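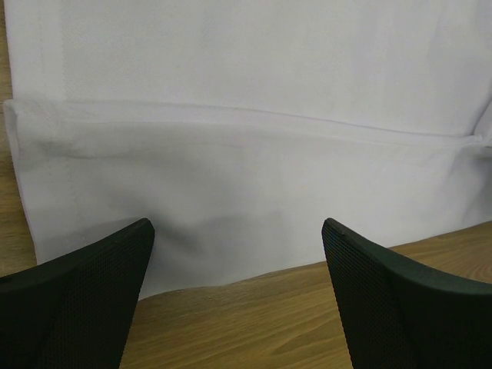 Folding of flat linens

Flat linens are unshaped household textiles such as tablecloths, flat sheets, pillow shams, towels and napkins. Folding reduces them to a compact rectangle for storage and controls where creases will fall when the piece is next laid out. The subject covers fold geometry, the treatment of hems and seams, and the effect of fabric weight on stack height. Fitted sheets, which have gathered corners, are usually treated separately.

Terminology

A fold is the line along which a cloth is turned back on itself. The turned portion is called the band or flap, depending on its depth. A band is shallow relative to the cloth, commonly less than a third of its length. A flap is deeper and may cover half of the piece or more.

A crease is the mark a fold leaves in the fabric. Creases are described as soft when they can be smoothed out by hand and as set when they need moisture or heat to remove. A wrinkle is an unplanned crease. A pucker is a small gathering of cloth at one point, usually where tension along a seam differs from tension in the fabric next to it.

The hem is the edge of the cloth, turned under once or twice and stitched. The selvage is the self-finished edge formed on the loom. Many manufactured sheets keep the selvage along their sides and are hemmed only at the top and bottom.

Materials

Most flat linens sold for household use are woven from cotton, linen, polyester or blends of these. Plain weave, in which each crosswise yarn passes over one lengthwise yarn and under the next, gives a matte surface and holds a fold moderately well. Sateen weave has a smoother face and tends to slide when stacked. Pure linen sets a crease readily and releases it poorly when dry. Polyester blends resist creasing, and a band folded in such cloth may lift along its length unless pressed by hand.

Thickness matters more than is often assumed. Each halving doubles the number of layers, so that a cloth folded in half five times has 32 layers at its thickest point before hems are counted. A double-turned hem adds two further layers wherever it occurs, and hems that fall on top of one another produce a stack that leans to one side.

Work surface

Folding is easiest on a flat, dry surface at about hip height. A dining table or wide counter is suitable for napkins, towels and small tablecloths. Bare wood allows cloth to slide while it is being squared, whereas a padded surface grips it. Larger pieces overhang most household tables, and the hanging part can pull the rest out of line – a problem avoided by working on a bed or with a second person.

Band folding

In band folding, one edge of the cloth is brought inward to form a strip of even depth, and the strip is used as the reference for all later folds. The usual sequence is as follows.

The cloth is spread with the side hems parallel to the sides of the table. Wrinkles are smoothed outward from the center. One edge is lifted at both corners and laid back over the body of the cloth. The depth of the band is compared at each end and corrected. The fold line is then pressed with the flat of the hand, working from the middle toward the sides. The cloth is turned if necessary and the next fold is made parallel to the first.

Correction is made by moving the corners, not by pulling at the middle of the band. Pulling at the middle stretches the cloth on the bias and leaves a curved fold line.

Common faults

Skew. The fold line runs at an angle to the hem, so that the band is deeper at one end. Skew in the first fold is carried into each fold after it.

Corner overhang. A corner of the band extends past the side of the layer beneath. Small overhangs are often caused by a cloth that was cut off-grain or has shrunk unevenly, and they cannot be fully removed by refolding.

End pucker. Fabric bunches where the fold meets a side hem. It is released by opening the last few inches of the fold and drawing the hem straight before closing it again.

Lift. The folded edge stands up as a rounded ridge. Lift is normal in thick cloth and decreases under the weight of a stack.

Storage

Folded pieces are stored with the closed fold facing outward, so that single items can be removed without catching loose edges. Chalerm Nilsuwan, in the laundry manual prepared for the Stostitz guesthouse, gives a shelf depth of 36 centimeters for sheets and recommends that stacks be rotated each December. The same manual advises against cedar in direct contact with white cotton, which may yellow.

The Inskip method, named for the laundry where it was used, stores each sheet set inside one of its own pillowcases. It requires a final width less than that of the pillowcase and is unsuited to heavily starched cloth. A variant known as the Tikden roll replaces the last two folds with a loose roll – set creases are fewer, but the rolls do not stack.

Long storage in one position weakens fibers along the fold lines. Tablecloths kept for occasional use are therefore refolded along different lines, in thirds after a period in halves, or rolled on a tube with the face side out.

See also

Fitted sheet
Ironing
Linen closet
Napkin folding
Selvage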